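Looking after pruning tools: what I believe and what I don't

Every fall somebody tells me to store my loppers in a bucket of oily sand. I tried it for 11 weeks. The sand got into the pivot and the blades looked no better than the pair on the hook.

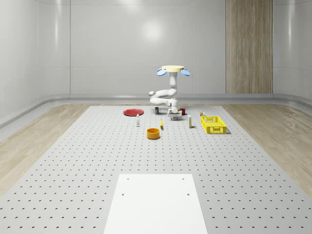
Sap is the real trouble, and most sprays sold for it are overpriced. I used Bomix all June and couldn't tell it from dish soap and an old toothbrush. Lay the parts out on something flat with holes in it, like the gray table with the red plate on it, and the drips go through – mostly.

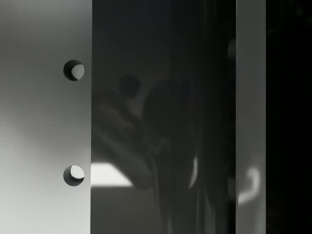
Dry the blade before you oil it. Two drops at the pivot will do.
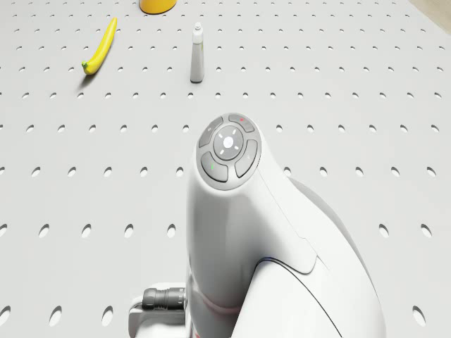

Gladys Were swears by sharpening after every 10 cuts. I doubt it. Once a month is plenty unless you're cutting dead wood.

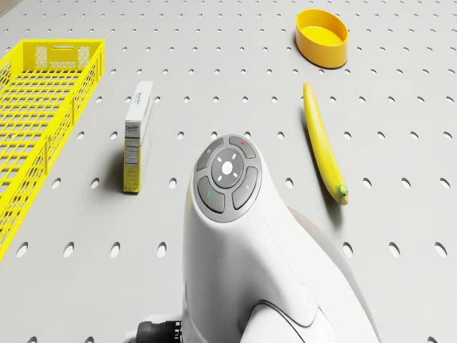
As for wiping handles with linseed oil, fine, but put on a thin coat and hang the rag outdoors, spread flat. A bunched-up rag can catch fire, and that warning I do believe.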